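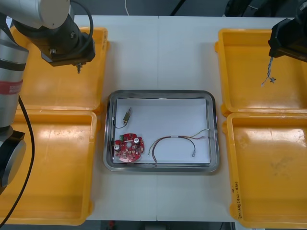 Clurkness is a set of recordings of two robot arms that sort small electronic parts into bins. We made it at the Barros repair shop in Korkow, where this sorting is a daily chore that people do by hand and do not enjoy. The question behind the work was simple: can a machine take over this chore yet, on an ordinary shop floor, with the parts as they come? We put the parts in a steel tray lined with white paper, in the middle of the table, and the bins stand on both sides of it. A round circuit board lies quite flat on the paper and gives the fingers little to hold, while a wire harness spreads out in a wide curve and can be taken at many points, most of them bad. A large part of this README is about that difference.

Version 2
Last change: 2021-01-14
Maintainer: Stavros Kalogeropoulos

Short answer to the question

Partly. With a person guiding the arms, nearly all of our part types can be sorted. When the arms work alone with the controller we trained, the solid parts go well and the parts with wires go badly. If your shop has mostly solid parts with a clear shape, I think it is worth a try. If you have mostly cables, please wait, or use the data to make something better than we did.

What is in the set

There are 27 hours of recordings. Each episode begins when the tray is put on the table and ends when the operator presses the pedal. The length is very different from one to the next and we did not cut them to be equal.

For each episode you get:

video from a fixed camera at the table and from a small camera at the wrist of each arm, all at 15 frames per second
joint positions and gripper opening for both arms
a text file with the part types in the tray and the bin where each should go
a note by the operator, when there was something to note

The notes are in English, but some were written in haste and have shop words in them. The word "hairy" means that the ends of a wire are frayed. The word "shy" means that the part slides away when the fingers close. I kept the words because I find them useful, and a short list of them is in the notes folder.

How the recordings were made

Five operators guided the arms. Two of them work in the repair shop and had never used a robot before. The others are from our own group. All of them agreed that their episodes may be shared. The operator code in the file name tells you which person it was, without the name.

The rule for sorting is by what happens to the part next in the shop. Boards go to testing, and motors and solenoids go to cleaning. Cables are looked at by a person in every case, and whatever the operator cannot recognise goes to the last bin. The bins are everyday shop bins and were in use before us. Some have marker writing on the rim from older jobs. Please do not read a meaning into it, the writing has no relation to the labels.

The arms run with Plakutel, our own control program. It sends the hand movements of the operator to the arms and writes the log. It is not part of this package and you do not need it to read the files.

A part may be put in a bin and taken out again. We recorded many episodes where the operator first drops the part, looks at how it lies, and then picks it up a second time to turn it. In the first version we removed these second picks, because we thought that they were mistakes. This was a wrong decision. Picking from the bin is harder than picking from the paper, and a robot in a real shop will have to do it when something has gone in the wrong place. Version 2 has all of them back.
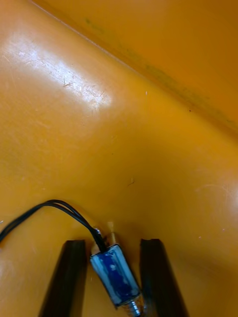 With solenoids the second pick usually depends on the wires. The body is a good shape for two fingers, and the spring is the thing to keep away from, as it can bend if a finger pushes on it. The wires leave from the side of the body and go where they want. If they lie away from the gripper, the pick is easy. If one wire comes between a finger and the body, the grip feels firm, the log shows the gripper as closed on the part, and then the part turns in the air. I looked at many of these episodes frame by frame, and in the wrist view you can often see the trouble before the lift. From the fixed camera you can almost never see it.

For this reason the label "held" is given by a person who looked at the wrist video. It is not computed from the gripper opening. We tried the automatic way in the first version and it was too often wrong for thin parts.

Results with our own controller

I give these in words. The exact tables are in the results folder, together with the script that makes them.

Circuit boards: good from the paper when the board has tall components near the rim, weak when it is bare and flat. The arm scratches at the edge and gives up.

Motors and solenoids: good from the paper, fair from the bin.

Loose cables and harnesses: poor. The arm picks them up, this is true, but it often takes them by one strand, and then a long piece hangs down and touches the next bin or pulls another part with it. We count this as a failure even if the cable arrives in the right bin, as a shop would not accept it for long.

Very small parts: we did not try these seriously. The fingers are too thick for them.

The speed is the other problem. An experienced person in the shop empties a tray much faster than the guided arms, and the guided arms are faster than the arms alone. The people at Barros told me the speed would not disturb them if the machine could work in the evening without anybody beside it. At present it cannot. When a cable is caught on something, the arm continues to pull, and someone must be there to stop it.

Known problems

Glare. The bins are glossy and the lamps are directly over the table, so in the wrist videos there are white patches on the plastic. Small parts with a metal surface can disappear in them. We decided to leave the lamps as they were, because we wanted the light of the shop and not the light of a laboratory.

Scratches and dirt. The bins have wear marks, and a controller can take a dark smudge for a wire. Ours did this from time to time. If you train with clean bins only, I expect you will have the same surprise when you go to a real place.

Clocks. In the episodes from April the right wrist camera is late against the joint log. The correction is in the file called timing, and the loader uses it if you do not switch it off.

One side is better. Most operators are right-handed, and the right arm does more of the difficult picks. Mirroring the data helps a little, but the bins on the left are reached at another angle, so the mirrored pictures are not fully correct.

Part types. Everything came from the repair work of one shop. There are many round boards and many solenoids, and almost no big connectors. Please do not take our numbers as numbers for electronic parts in general.

What you may use it for

Training and testing of grasping, sorting, and detection of bad grips. It is also good for work on wires, as the failures are kept and marked. I would not use it to decide if a robot is safe near people. Nobody stands within reach of the arms in any episode, so there is nothing to learn from it about this.

How to load it

Unpack everything in one folder and keep the folder names. Run the check script first, it compares the files with the list and tells you what is missing. The episodes are sorted by operator and then by session. The split for training and testing is made by session, so that the same tray does not appear in both. If you make your own split, please do it also by session — the results look much too good otherwise.

Changes since the first version

Second picks are included again.
The label "held" is made by hand.
The timing file is added.
Broken episodes, where one of the videos stopped before the log, are moved to their own folder.

Questions and corrections go to Stavros Kalogeropoulos. If you find a wrong label, send the name of the episode and the time in the wrist video, and I will look at it. I cannot promise a quick answer during the weeks when we record.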